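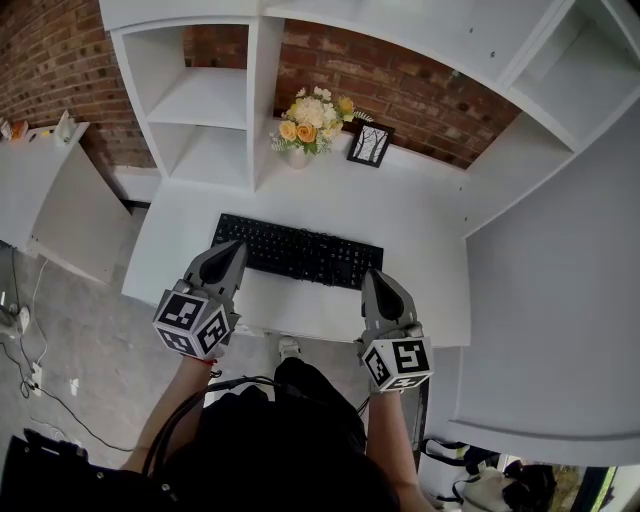 From: Khải Vi
To: Muston teams list
Date: 23rd July
Subject: Re: Rindano Cup, practice field and the new inspection form

Hello all,

Thank you for the message, Tremblay side. I answer for the Kultesside team, after talking with our other mentor and with the students who came last evening. I put your text below with my answers between, I hope it is easy to follow.

> We would like to fix the practice days for the autumn before the
> school halls are given away to the basketball people. Our proposal
> is that every team gets one evening on the full field, and that
> Saturday mornings are open to everybody.

We agree with the one evening. For Saturday we have a doubt. Last year the open mornings were good until the end of October, and then all seven teams came at the same time and the younger ones did not get to the field at all. My students are older and louder, so I say this also against ourselves. Could we have a paper on the wall where each team writes its name for 20 minutes? When the time is finished, you take your robot away, also if it has just started to work well. It was done like this in the region where I was a mentor before, and after two weeks the students controlled it themselves.

> Second point. The field mats. Rindano organizers told us that the
> old mats are still allowed for practice but the lines will be in a
> different place for the competition. A new set costs 700 with
> delivery. Should we share one?

Yes, please share one. We can pay our part in September, when the school budget opens again, but not before. If the shop wants the money in August, then another team must pay first and we will give it back. I would ask that the new mat stays rolled on the tube and is never folded. The old one has a fold near the starting zone, and our line-following program loses the line there each time. The students wrote a special correction for this fold, and then at the competition, on a flat mat, the robot made the correction anyway and drove into the wall. They still speak about it.

> Third, the inspection form. It has become four pages. Does anybody
> understand section 4, "changes after inspection"?

I wrote to the organizers about this and I received an answer on Monday. As I understand it, you may change the program at any time, and you may replace a broken part with the same part. If you add a part, or you change where the battery sits, you go back to the inspection table and wait in the line again. A different color of the same beam counts as the same part. Tape is not clear. I asked about tape two times and they answered only about the stickers, so I will ask a third time.

What I suggest for our teams is that the students fill in the form once for practice in the beginning of November, and a mentor from a different team reads it. Our students write very short. Under "describe the lifting mechanism" last year one of them wrote "it lifts". The judge was friendly, but we lost points in the design interview, and I think it was right.

> Last, we are looking for somebody who can explain sensors to the
> first-year students. Our own mentor for this has moved away.

I can do this, if the language is not a problem. I would need two evenings. On the first we only measure: the students put the light sensor on white, on black and on the edge of the line, and write the values in a table, with the lamps on and with the lamps off. On the second evening they write the program from their own table. Please bring charged batteries and one notebook for each pair. Laptops can stay in the bag on the first evening, this was always the hardest rule for them.

I have two questions also from our side.

Does anyone have a spare motor cable, the long one? We have a short one to exchange, or we can buy it from you.

And who keeps the key for the cupboard in the Muston hall during the summer? Our box of wheels is inside and we would like to take it out before the floor is renewed. I can come any evening except Thursday.

If there is no other opinion on the Saturday paper, I will prepare it and send it to the list, so each team can look at the times first.

With kind regards,
Khải Vi
Kultesside team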